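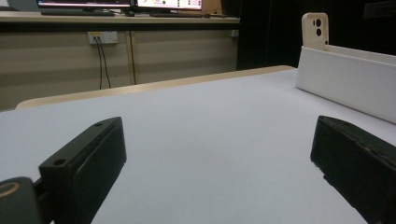 Can a robot learn to put everyday things away by studying what a person's hand does with a simple tool?

It can learn a good part of the job, and the newest results from Plarnard Robotics Lab show that a few hours of well-chosen practice go further than the team expected.

Newsroom > Research > Manipulation

Plarnard team teaches robot arms to tidy up with 370 short demonstrations

LUSTHAM, September — Researchers at Plarnard Robotics Lab have released a new training method that helps robot arms pick up household and office items and set them down in the right place. The method is called Yeom, and it learns from recordings made by people holding a two-finger gripper in one hand and doing the task themselves. No robot is needed while the recordings are made, and that has changed the pace of the whole project.

For the first study, people at the lab recorded 370 demonstrations covering 14 tidying tasks. They worked at tabletops in ordinary rooms, with desks, keyboards and monitors left where they normally are. The tasks included standing a phone up in an open box, moving a cup onto a saucer, and laying a pen in a narrow tray. Each one sounds small. Each one also asks the robot to judge how wide to open its fingers, when to close them, and when it is safe to let go!

That last question is where Yeom is different. Many learning methods give every moment of a recording the same weight. A typical demonstration, though, is mostly travel: the gripper drifts across an empty stretch of table, and very little hangs on the exact path. Yeom looks through each recording for the short periods when the fingers are about to touch something or about to release it, and it practices those far more often during training. The long approach still gets learned, only with less repetition.

The gain was biggest on releases. In lab tests, an arm trained on all moments equally finished 7 of 30 upright placements, where a thin object has to stay standing after the fingers open. The same arm, trained with Yeom on the same recordings, finished 14 of 30. The team is thrilled with that result and is just as open about what it leaves undone — more than half of those attempts still failed, usually when the object leaned before the fingers were clear of it.

"We had been collecting more and more data and hoping the hard parts would sort themselves out," the Yeom team said in a joint statement. "Going back over the recordings we already had and asking which seconds mattered was the best month of work we've done. Watching the arm slow down just before a release, without anyone having told it to, had the whole room cheering."

Background clutter was a second focus. Because the camera rides on the gripper, its view swings around as the hand moves, and it takes in whatever is behind the table: screens, cables, cabinet fronts, dark corners. Early versions of the method paid too much attention to bright monitors. The current version is trained with the brightness and color of each recording shifted at random, and the team reports steadier behavior in dim rooms as a result. Pale objects on pale tabletops remain difficult, and work on them continues.

The recordings used in the study were made with the lab's own gripper tool. Its fingers match the ones fitted to the test arm, so the openings and angles a person uses carry over with very little adjustment. Scuffed fingers were kept in service through the study, and the team plans a separate look at how finger wear affects grip.

Custasov, the engineering firm that supplied the test arm, will run the next round of trials at its Lustham workshop. Those trials will use objects that were not part of the original recordings, along with boxes and trays of different depths. Plarnard will also try the method on two-handed tasks, beginning with holding a container still while something is placed inside.

The training code and the full set of demonstrations are available to other research groups on request, together with a written guide to the recording procedure. Groups that already have their own hand-held recordings can apply Yeom to them without collecting anything new, and the team would love to hear how it does on tasks they haven't tried.

Questions about the study, and requests for the data, can be sent to the Plarnard Robotics Lab press office in Lustham.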